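Pince qui ne lâche plus / qui lâche trop tôt
Forum > Manipulation > Pannes et réglages

tilleul_62
Mardi 6 octobre 2020
Salut tout le monde ! Je sèche depuis deux jours sur ma pince Skonder (contrôleur Pelska, firmware d'avril). Sur objets durs, nickel. Sur éponges, une fois sur 20 elle garde sa consigne d'effort après l'ordre d'ouverture, le bras repart avec l'éponge et accroche le panier en passant. J'ai déjà tordu un fil comme ça, grrr. Vue de la caméra poignet :
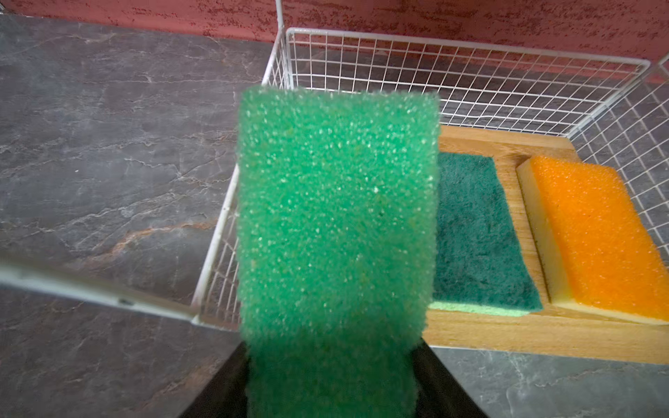 La verte dans la pince, juste devant le panier

Vous feriez quoi ?

Prostholm
Tu serres beaucoup trop fort, c'est tout. Descends à 6 N et on n'en parle plus.

tilleul_62
Déjà essayé, à 6 elle glisse pendant la montée et je la retrouve par terre...

karbur
Pas d'accord avec Prostholm. J'ai eu le même souci sur une Villalba : la mousse se détend, le capteur d'effort voit encore du contact, et le contrôleur croit que l'ouverture n'est pas finie. Mets un délai de 40 ms et surtout une condition sur la position des doigts, pas sur l'effort. Et tant que c'est pas réglé, vitesse réduite et la main sur l'arrêt d'urgence, hein !

Prostholm
Mouais, un délai c'est un pansement. Si la mécanique est propre, il n'y en a pas besoin. T'as regardé le jeu dans les doigts ?

tilleul_62
Pas de jeu, j'ai démonté hier soir. Je teste la condition de position et je reviens.

tilleul_62
Bon, ça a l'air mieux, mais je crie pas victoire, j'ai fait une seule série. Je suis passé sur l'étagère :

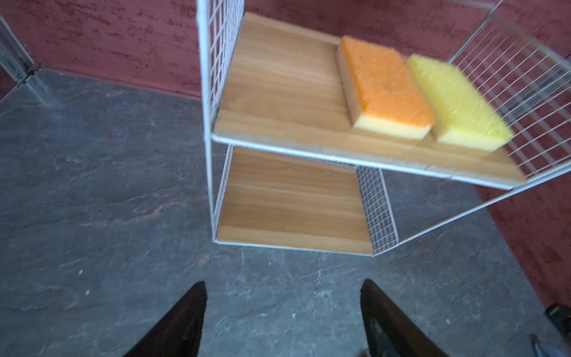
Doigts ouverts devant l'étagère, l'orange et la jaune sur la planche du haut

karbur
Refais-en une longue avant de remonter la vitesse. Et poste tes logs, le coup du firmware d'avril m'intrigue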